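Shared shop arm: wrist view is smeary, grip on cups unreliable
Forum > Home and Shop Builds > Arms and Grippers

sevon_bench
Posts: 1270
I've been putting a two-finger gripper on the arm at our shared workshop since September. It has a small camera at the wrist and a second fixed one off to the side. The job is simple: pick up a blue cup, put it down somewhere else, leave the long-handled thing alone. Wrist camera first, then the fixed one: 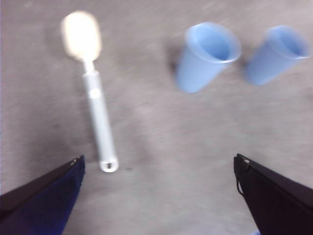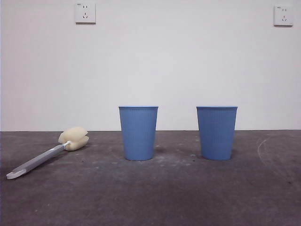 My problem is the approach. The planner picks a cup and starts down fine, then in the last stretch the position jumps and one finger bumps the rim. Exposure is on auto. Gripper driver is the Jalali board, stock firmware. I want to fix the camera side before I touch the planner. Where would you start?

pekance
Posts: 100
Lock the exposure. Auto will pick a long shutter indoors and you get smear as soon as the wrist moves. Set it short, raise the gain, and live with the noise. The detector minds noise a lot less than blur.

Mirsad Milošević
Posts: 1691
I'd go the other way. Stop the arm above the table, wait for it to settle, take one picture, then move on that one picture without looking again. I ran mine like that all last winter on a cheaper camera than yours. Slower, but it picked up cups.

pekance
That works until something rolls. A cup on its side moves if you breathe on it. If you aren't looking during the descent you close on air.

Mirsad Milošević
Then stand them up. He gets to choose how the cups start out.

sevon_bench
I want both, upright and lying down. Upright is the easy case for the side camera and lying down is the one people will want to see. I can do the stop-and-look as a first step though. What settle time did you use?

Mirsad Milošević
I started at 100 ms and it was too short, my arm is long and the shoulder has play in it. Went up until two pictures in a row matched. You'll have to find your own number.

drirnusier
Posts: 8
New here, so ignore me if this is obvious. Is the wrist camera bolted down hard? I had a printed bracket that flexed and I spent weeks blaming the shutter. Push on the lens with your finger while the preview is up and watch whether it shifts.

sevon_bench
Not obvious, I hadn't checked. It does move. Not much, but I can see it. The bracket is thin where it meets the wrist plate. I'll print a thicker one tonight.

pekance
Do that, and still lock the exposure. Also check where the finger cable goes. If it pulls tight when the wrist turns it will drag on the bracket too.

Mirsad Milošević
Agree on the cable. Still don't agree on the gain. Add a lamp before you add gain.

pekance
A lamp gives you glare on shiny plastic, and then the edge finder locks onto the highlight. I've had that.

Mirsad Milošević
Bounce it off the ceiling.

sevon_bench
Update. New bracket is on, cable has slack, shutter is fixed. The jump near the end is a lot smaller. It still touches the rim sometimes when the cup is lying with the mouth away from the arm — I think that's the planner aiming at the middle of the opening instead of the body. Haven't tried the lamp yet. I'll post the bracket file once I've cleaned up the screw holes.

drirnusier
Please do, mine could use replacing.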